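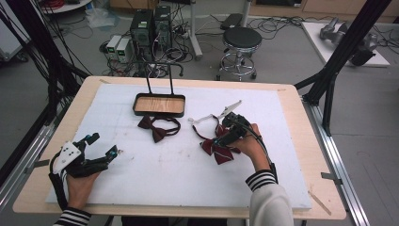 Search site Search Close

Perception and Tooling Engineer, Dexterous Manipulation

Arkavia is looking for a software engineer to look after the code between a person's hands and a robot's policy. We record people doing small, fiddly jobs, and we train controllers on what they did. The part we need help with is everything in the middle: time-aligning streams, estimating hand pose, catching bad recordings early and getting clean episodes to the planning people. A good taste of the work is the bow tie task. A dark maroon bow tie with a thin neck strap has to be lifted, and the strap trails off in one direction while the bow hangs in another, so a tracker that treats the whole thing as one rigid lump is wrong from the first moment. Add a pistol-shaped gripper on the right hand and a finger-link device on the left, and you have two quite different descriptions of what a hand is doing that must end up in one file. We love this problem!

You would join the Bulari group at our Erbridge site, led by Tibor Pálfi. It's a small group and everyone writes code, Tibor included (he'll review your first merge request himself, and his comments are long but kind).

What you'd be doing

- Owning the recording pipeline, from device drivers to stored episodes. Our clocks drift, and we want the left and right streams aligned to within a few milliseconds.
- Improving our tracker for thin, floppy things such as straps, cords and ribbon. It copes well with boxes and badly with loops.
- Building the replay tool that the whole team lives in. At present it takes 40 seconds to open a long episode and we would all be very grateful.
- Working with the planning side on Dumitrescu, our in-house motion planner, so that labels from perception arrive in a form it can use.

We have 63 tasks in the current set and the aim is 1000 clean episodes for each of the harder ones. The bow tie task stands at 295.

What we're hoping for

You write Python comfortably and can find your way around C++ when a driver misbehaves. You've worked with camera or sensor data that came from real hardware, so you know what a dropped packet does to somebody's afternoon. Some background in pose estimation or calibration would be lovely — a degree in it is optional. If you've come from games, film or surveying, please do apply, as two of us took routes like that.

The job is full time, though we'll happily talk about four days. Most of the week is on site, because the hardware is there. We start at 9.30 and people go home at a sensible hour.

How to apply

Send a CV and a page about a piece of software you've kept running for other people. Tell us what broke and what you changed. We'll follow up with a phone chat, then a paid half day with us, working on a real bug from our tracker. We'd like the new person to start in October.

Page last updated: August

Get new vacancies by email. Enter your address to subscribe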